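Cómo cambiar la goma de la cintura en un pantalón de niño

Paso 1. Preparar el material
Para este arreglo necesita goma plana, un imperdible grande, un descosedor, hilo del color de la prenda y una aguja. Yo compro la goma en Satby, por rollos, pero sirve cualquiera que tenga el mismo ancho que la vieja.

Paso 2. Medir
Mida la cintura del niño sin apretar y quite cuatro centímetros. Si el niño está entre dos tallas, yo prefiero dejar la goma un poco larga y esconder el resto dentro del túnel. 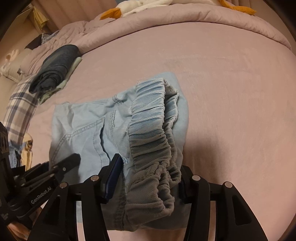 Paso 3. Abrir el túnel
Busque la costura de atrás, por el lado interior. Con el descosedor abra solamente tres centímetros. Corte los puntos de uno en uno – la tela vaquera fina se rompe con facilidad.

Paso 4. Pasar la goma nueva
Corte la goma vieja y una a ella la nueva con el imperdible. Tire despacio del otro extremo hasta que la nueva dé toda la vuelta. Compruebe que no está torcida.

Paso 5. Cerrar
Ponga un extremo encima del otro, dos centímetros, y cosa en forma de cuadrado. Después cierre la abertura con puntadas pequeñas. Estire la cintura varias veces para repartir bien los frunces.

Si la goma está cosida directamente a la tela, este método no sirve. En septiembre publicaré otra página para ese caso.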